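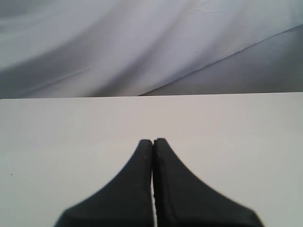

I have become a bore about white tables. It started in February, when I finally admitted that I couldn't find anything on my old brown desk, and that the desk was where most of my working life went to disappear. A pale top shows you everything, good and bad. A smooth, matte off-white surface has a lovely calm to it when it's bare, a bit greyer in the corners where the light drops off, and it makes you want to put down one thing and do one job. So I went looking for a white one of my own, and ended up paying 115 pounds for a Brukow with a slightly wonky leg (a folded beer mat sorted that).

My friend Morfudd Pritchard thinks I've lost my mind. She has a workroom in Plollidport with stuff on every flat surface, and she can put her hand on a bradawl in seconds. I can't! If I can see 500 things I can't see any of them, and I once bought the same tape measure three times in a year.

The catch with white is the marks. Mine had its first smudge by teatime on day one, a pink one from a felt pen, and I went at it with washing-up liquid, then bicarb on a damp cloth, then a lot of bad language. Bicarb won in the end, but go gently or you'll take the sheen off.

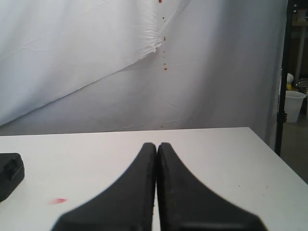
Specks are another matter and I've stopped chasing them. Lakshmi Annamalai, who fits out craft studios and has seen far more tabletops than I have, told me to wipe down once at the end of the day and otherwise leave it alone. She also hangs something plain and pale behind her tables, an old sheet or whatever's going, so the eye has nowhere to wander. I tried it with a dust sheet - it looked like I was decorating, but I did get my invoices done.

Then there's the question of where everything goes, and my answer is cases. Proper hard ones with a lid that shuts, one per job. 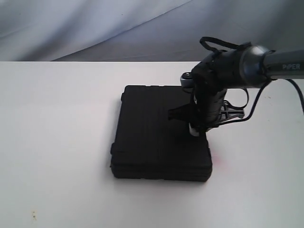

I like black, squarish and small enough to carry under one arm, with ridges moulded in so it doesn't slide about when my hands are soapy. One case comes out, sits in the middle of the table, and gets shut before the next one is allowed anywhere near. My sewing case took a whole evening to sort and I found 69 buttons in it, most of them from coats I no longer own. The buttons are in a jam jar now, on the windowsill, and I'm still deciding about the jar.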